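Speaker notes: Comparing End Effectors for Household Handling
Peltotham Technical Forum, Session 2
Speaker: Blair Cruickshank

Opening (keep to two minutes)

Thank the organizers. State the scope at the outset: this talk covers hands and grippers on a single humanoid platform. Locomotion is outside the scope and questions on it should be held for the afternoon panel.

The comparison involved two end effectors. The first is the Brallero two-finger parallel gripper. The second is the Espinoza jointed hand. Both were run with the same controller settings and the same operator pool.

Slide 3: Test protocol

Each end effector completed 300 trials. A trial consisted of picking one soft item out of a basket, moving it to a second basket, and returning the arm to its rest position. A trial was stopped and scored as a failure after 20 seconds.

Explain the scoring before showing any totals. A dropped item counts as a failure even when it lands in the correct basket. Contact with the rim is recorded separately and does not affect the score.

Slide 4: Workspace

The jointed hand is the one fitted in this view. Draw attention to the rest position, with the arm down beside the table and the fingers pointing at the floor. The two orange baskets stay on the tabletop for the full block of trials.

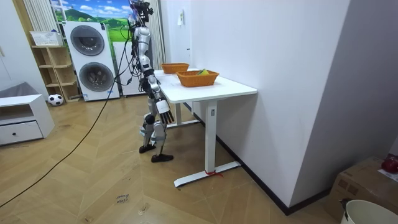
Ottavio Sartori has objected that a rest position below the tabletop penalizes the wider hand, as it must clear the table edge on every approach, and he would have started both devices from above the baskets. The objection is a fair one and should be acknowledged from the podium. Response: the low rest position was retained for safety reasons, and approach time was logged separately so that it can be removed from the totals.

Slide 5: Results

The jointed hand succeeded in 238 of its 300 trials. Pause here. Most of its failures occurred at the first closing of the fingers, when the item was pressed against the side of the basket.

The parallel gripper results are on the handout. Do not read the table aloud. Note only that the gripper was faster on flat items and had more rim contacts.

Slide 6: Camera placement

A further 100 trials were run with the Stistden wrist camera added. These are reported separately and should not be combined with the main set. If asked, the wrist view was blocked by the fingers during closing, and a revised mount is under review.

Questions

Refer requests for raw logs to the session chair. Calibration files will be released with the written report.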